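Ticket: second glove set for drawer tasks
Project: Rallow
Status: Waiting on quote
Raised by: Nurhan Güler

Tuesday, 9:40
Requesting budget for a second sensor glove with tracking cube and handheld unit. The existing set is shared across two benches and bookings now clash. Tisberg quoted a lead time of 30 days on the glove, cable extra.
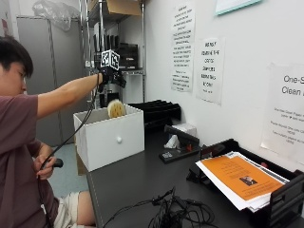
10:15, Margit Bíró
Can the spare cable come out of consumables? The limit there is $500 per order. Anything over that has to go through capital, and the November round is already full.

11:05, Nurhan Güler
Cable and connectors fit under the limit. The glove doesn't. Please split into two lines and colour-code the labels per bench.

14:20, Margit Bíró
Split done. Line 31 is the cable, line 40 the glove. Glove line on hold until Tisberg confirms freight.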